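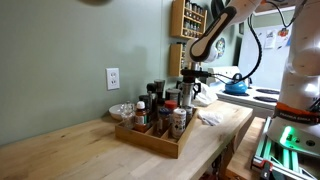 Can a home-built arm setup put spice jars away without a person standing over it?

With jars that are all one shape and spots that never move, it can. With a normal kitchen's worth of mixed bottles, plan on standing nearby.

flatbelt: I'd go further than that. We've been at this since May and I still wouldn't leave the room. A pick takes 40 seconds on a good try. My kid does it in two and complains less.

Do_over: Is the slow part the arm or the vision? The arm should be fine at that reach.

flatbelt: Vision, mostly. From above, lids are just circles. Red lid, black lid, shiny metal rim, all crammed up against each other, and some of the jars lean. It has to pick an edge and commit.

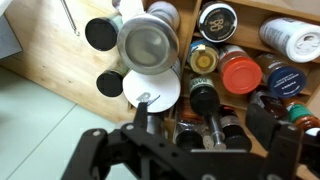

Home & Shop Builds / Grippers and End Effectors

gisville_mike: So stop cramming them. Give every jar its own slot and half your problem goes away. I did that with drill bits and it worked the first evening.

flatbelt: Then I've built a jar holder with a very expensive arm next to it. The mess is the job.

gisville_mike: Disagree. Every working machine I've ever seen got its parts fed to it neatly. You're making it hard on purpose.

Do_over: Kind of with Mike here. Try the tray on the counter first, with fewer jars, then go back to the packed rack.
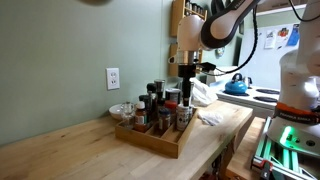
Hilbridge Shared Workshop - Kitchen Arm Group

Tae-yang Kang: I keep the log for this build. 623 tries so far. I don't trust the success rate yet - we changed finger pads partway through and the old runs are still mixed in. I'll split them Saturday. Please don't quote the number on the sign-up sheet until then.

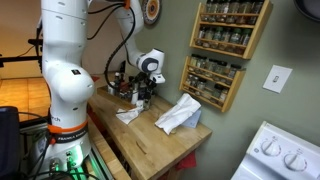 flatbelt: Cable routing is what I'd redo before touching any more code. Everyone wants to talk about grasp planning, and meanwhile a snagged cable can ruin a whole evening. Look at that thick ribbed one hanging in a long loop by the forearm. I want it shorter before we try reaching for the wall racks.

gisville_mike: Shorter and you'll yank it at full reach. Leave the slack, clip it in 9 places.

flatbelt: Three clips, tops. I'll measure first.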